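Pramley open day: an afternoon with the teaching rigs

The Pramley building sits behind the bus depot, and the first thing you do when you get there is sign a form and hand over your drink. I had come for the afternoon session, which was supposed to cover how people teach robots household jobs. The ticket said 2 p.m. The doors opened at 1:45 and I was glad of it, because the coat check was one person and a rail.

The day was run by Tesel, the company that rents most of the second floor, together with a smaller group called Bruris that writes the software. Hatsue Nakajima gave the welcome talk. She kept it short. Tesel makes arms and wrists, buys in the hands, and spends a lot of its money on what she called demonstrations, meaning one complete run of a task with a person in control from start to finish. Their target for the current kitchen set is 3,000 demonstrations. On the day of the visit, 27 October 2018, they had passed 2,000.

We were split into groups of 10 and given colored stickers. Mine was green, and green went to the hand-guiding room first.

Hand guiding is the older method. You put the arm into a mode where the motors hold up its weight and nothing more, take hold of it near the wrist, and walk it through the job. The arm records its joint positions as you go. Saqib Durrani, who was in charge of the room, had us move an arm from a peg to a tray and back. It was heavier than I expected. The weight is carried for you but the arm still doesn't like to start or stop quickly, and everyone in the group overshot the tray on the first try. On playback it repeated our overshoots exactly, including one wobble of mine that I had hoped was too small to matter.

Durrani said hand guiding is fine for one arm and a simple gripper. It gets awkward with two arms, since you need both of your hands for each of them, and it gets close to impossible with fingers. You can't bend five fingers on a robot hand while also steering the forearm. A woman in our group asked if two people could share the work. They had tried it, he said, and the recordings came out jerky. They still use hand guiding for drawers and doors, where a slow pull along a fixed path is all that's wanted.

The remote control room was across the hall and much louder, mostly from the air conditioning. Two operator stations stood there, each with a chair, a headset and a pair of gloves on a charging stand. Jhosep Londoño explained the setup. The gloves measure the bend of each finger, trackers on the wrists give position, and the robot's arms follow. The operator sees the table through the headset.

About half of what Tesel records never touches a real arm — I had not known this before the visit. The operator wears the same gloves and headset, but the table, the dishes and the arms are all simulated. Londoño had the kitchen table task loaded, and we watched on a monitor while one of his colleagues, Fouzia Tarar, drove. The simulated arms have black hands with several fingers, and the table is set with patterned plates, a sweet potato and a few other items. Tarar used the right hand for most of the run we watched.

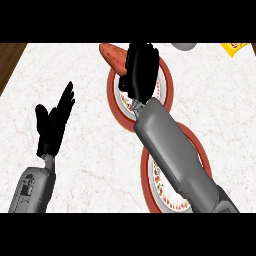 Does a demonstration made in simulation count the same as one made on a real robot?

At Tesel they are counted together but stored separately, and the training team decides how much of each to use for a given task.

Londoño's view was that simulation is best for variety. The software can swap the tabletop, change the dishes and move everything to a new starting position between runs, and nothing needs washing or picking up off the floor. Contact is where it falls short. A finger pressing on a real vegetable makes it roll a little or slip, and the operator notices and adjusts. In simulation the contact is calculated, and the calculation is sometimes wrong in ways an operator learns to work around. Those workarounds then end up in the data. He said they throw out runs where the operator is plainly using a trick that wouldn't work on hardware.

I asked Tarar what was hardest to learn. Depth, she said. The headset gives you some, but for the first few days she kept closing the fingers too early, short of the object. She now brings the hand in higher than feels natural and comes down onto things from above. She also said to forget about the idle arm. New operators let it drift while they concentrate on the busy one, and the drift gets recorded too. Her habit is to park the unused hand well clear of the objects with the fingers open, and to start every run from there.

Four people from our group got a turn. I was third. The instruction was to pick up one item and set it on a plate, and I had two minutes. The fingers followed mine with a slight lag, enough to make me slow down. My first grasp closed on nothing. The second got hold of the item by one end and I dropped it before I was over the plate. On the third try I put it down half on the rim, and Londoño marked the run as a failure, politely. He told me failures are kept in their own folder because Bruris uses them to train the part of the system that decides whether a task is finished.

After that came a short break with coffee from a machine on the landing. It took coins only.

The last stop was Room 403, where Faisal Jatoi from Bruris showed what happens to the recordings. Each run is trimmed at both ends, checked by a person, and given a plain sentence such as "put the item on the plate." Checking takes longer than recording. Jatoi played a run at normal speed and asked us to say when the grasp began, and the answers in our group varied by more than a second. Their reviewers have a written rule for it now: the grasp begins when the first finger touches. Before the rule, two reviewers could label the same run differently and both be reasonable.

He also showed a policy, the trained program, doing the plate task by itself in the simulator. It succeeded on the first attempt I saw and missed on the next. In the miss, the hand came down beside the item, closed, lifted, and carried nothing over to the plate with complete confidence. Jatoi said that was a common one. The fix they were testing in March was to record more runs in which the operator misses on purpose and then recovers, and it had helped with some objects and not with others. Small round things were still a problem.

Questions went on past the scheduled end. Someone wanted to know whether the operators' style shows in the result, and Jatoi said it does — a policy trained mostly on one person's runs will pause where that person pauses. Someone else asked about pay and was referred to the Tesel website.

Some practical notes for anyone going to the next one. Book the afternoon if you want to try the gloves, as the morning groups only get to watch. Take off rings first. The lift stops at the second floor, and Room 403 is reached by a staircase with a tight turn, so ask at the desk if you need the other route through the Lungu offices. Parking is free after noon on the depot side. The handout lists the tasks in the kitchen set but leaves out the station diagrams, so bring a notebook if you want those.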